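Planning the equipment budget: speaker notes
Meltico user day, afternoon session

Opening (keep it short, people have just had lunch)

Hi everybody, I'm Deming Liao, and I plan equipment for the sorting and packing side at Didenko. I love this part of the job! Most talks about automation are about the robot. Mine is about the spreadsheet that comes before it, and I promise it's more fun than it sounds.

Ask the room: who has bought a machine and then needed a second order for the things that go around it? Wait for hands. Mine goes up too.

Our first request was for a pair of grippers and nothing else. I had a quote from Urnetti, I had a quote from Borker, and I spent two weeks comparing them line by line. Then we laid out the station on paper and found I had left off the table, the frame, the cabling and the spares. The second request was nearly as big as the first, and I had to walk it upstairs myself.

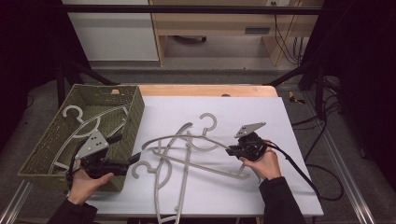 Budget lines come from the task, so start with the task. Write down what gets picked up, where it goes, and what it does when it's in a heap. Take plastic hangers going into a basket. They overlap, the hooks stick out in different directions, and the arms are long compared with the basket, so you want to think about two grippers from day one and price them as a pair. Then follow the cables. Each gripper has one, and it has to get off the table and go somewhere, so put cable length, clips and floor covers on the sheet. I had zero dollars for clips. Zero!

Next slide: the numbers

Our small-parts line came to $1,021 for mounts, rails and brackets. Consumables were $671 for the first quarter: jaw pads, ties, replacement baskets and so on. I now hold back $400 for things I haven't thought of, and I have used it every time. (Pause here, somebody always asks if finance lets me do that. Yes, if it has its own line and you report what it went on.)

Lead times. We had 5 weeks on the jaws and the frame parts came in a few days. Order the slow thing first, even if it's the cheap thing. Put the date you need it next to the price, same row.

Buying or renting? I like renting for the first task and buying once you know your second one. Take questions on this, it's a good argument to have and I'd love to hear from people who do it the other way.

Before the break: blank copy of my sheet is on the table by the door. Change the headings, add your own, and send me what I missed. I'm redoing it in July.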